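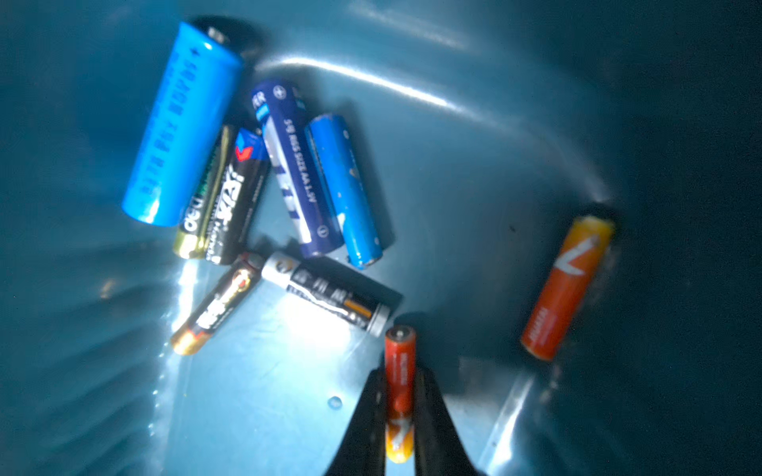 Getting the basement back: what worked for me this winter

Posted in Around the House | 20 comments

I put off our basement for years. It's 478 square feet and by February I could use maybe a third of it, the rest being paint cans, a bike with no front wheel, and boxes that came with us from the last house and never got opened. So these are my notes, in the order I did things (more or less, I skipped around a lot). Most of it costs next to nothing.

Start with the smell

If you only do one thing, do this one. Basement smell gets into cardboard and stays there, so I carried every cardboard box up to the garage and emptied it there. Anything made of fabric went through the wash, and anything that still smelled after two washes went out. I know, I know, the beach towels! They had to go.

Then I tackled the floor drain. Ours hadn't seen water in months and the trap had dried out, which lets sewer air come right up into the room. Pour half a bucket of water down it, then a couple of spoonfuls of cooking oil so the water takes longer to evaporate. I do this whenever I think of it, usually when I change the furnace filter. If yours still smells a day later you've got some other problem and I'd call a plumber.

The dehumidifier came next. I bought a used one from Svend Oddsson up the street and ran it day and night at first with the windows shut tight. Clean the filter before you decide the thing is broken. Mine was wearing a gray fur coat, and it pulled in twice as much water once I'd rinsed it under the tap.

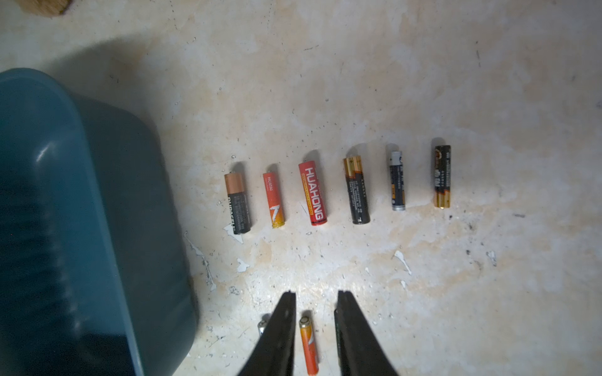

Shelves before bins

I did this backwards the first time and bought a whole stack of bins in a sale, and then had nowhere to put them and they were too deep for the shelves I ended up with. Measure the wall, buy the shelves, measure the shelves, and then go shopping for bins with the numbers on a piece of paper in your pocket.

My shelves are the plain steel kind from Tekholm, $115 for the two units. They go together with a rubber mallet, and please wear gloves, the edges on mine were nasty. Put the bottom shelf higher than you think you need. I left enough room to get a broom under it, and when the water heater dripped last spring there was nothing on the floor to ruin. Screw the top of each unit to a stud, even if it feels solid, and especially if you've got kids who climb.

Heavy stuff goes low: paint, tile, the tub of grout I'm never going to use. The middle shelves are for things you reach for every week. Way up top I keep the Christmas lights, wound around a flat piece of cardboard with a notch at each end. (Wrap them plug end last so you can test the string before you unwind it. That one came from my sister and I'm still a little mad I didn't think of it.)

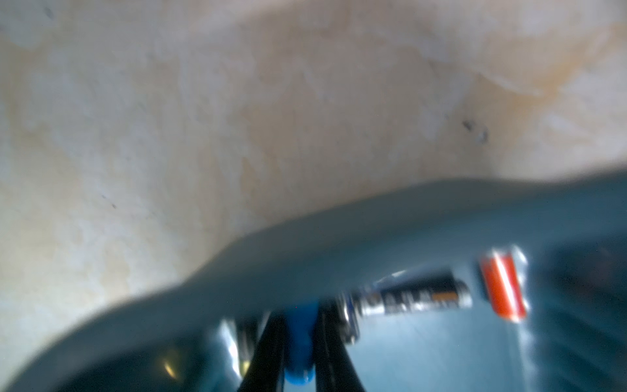

Cleaning old surfaces is where I wasted the most time. I scrubbed the top of my workbench for an entire afternoon with everything under the sink, and all I got was sore knuckles and a bench that looked the same. These days I go over a thing once with warm water and dish soap, once with baking soda paste, and then I quit. A pale surface will show you every little mark anyway, like the beige one behind the teal container, with its dark specks and the faint brownish-orange streak off to the right. I could live with that one just fine! If you really can't stand a stain, a remnant of vinyl flooring cut to size covers a bench nicely, and you can hold it down with double-sided tape so it peels up when you're sick of it.

The paint can problem

Old latex paint doesn't last forever down there. Open every can and stir it. If it mixes smooth and smells like paint, keep it; if it smells sour or comes up in lumps, it's finished. For the keepers, I pour what's left into a glass jar that it nearly fills, because the air in a half-empty can is what makes the skin on top. Write the room and the color name on the jar, on the side and not on the lid, since lids wander.

Leftovers I didn't want got mixed with cat litter until they were stiff and left to dry with the lid off. Our town takes dried latex in the regular trash. Yours might not, so look it up first, and anything oil-based has to go to the hazardous waste drop-off.

Light, finally

We had one bulb on a pull string for the whole room, and I'm convinced half the mess was there because we couldn't see it. I hung two LED shop lights on the chains they came with and plugged them into the existing outlet by the stairs. It took me an hour including the part where I dropped the screws. Hang one right over the bench and slightly in front of where you stand, or you'll be working in your own shadow.

If you have bare joists, paint the ceiling white too. I only did the section over the bench and the difference was so big that I'm saving up for the rest.
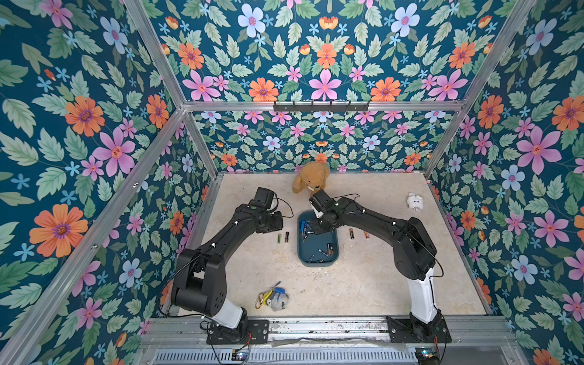
Keeping it that way

I set a kitchen timer for 20 minutes on the first of the month and stop when it rings, even halfway through a shelf. I also keep an empty laundry basket at the bottom of the stairs for stuff that belongs up in the house, and whoever goes up takes it along. That part is going so-so. The bike still has no front wheel, if anybody has one lying around.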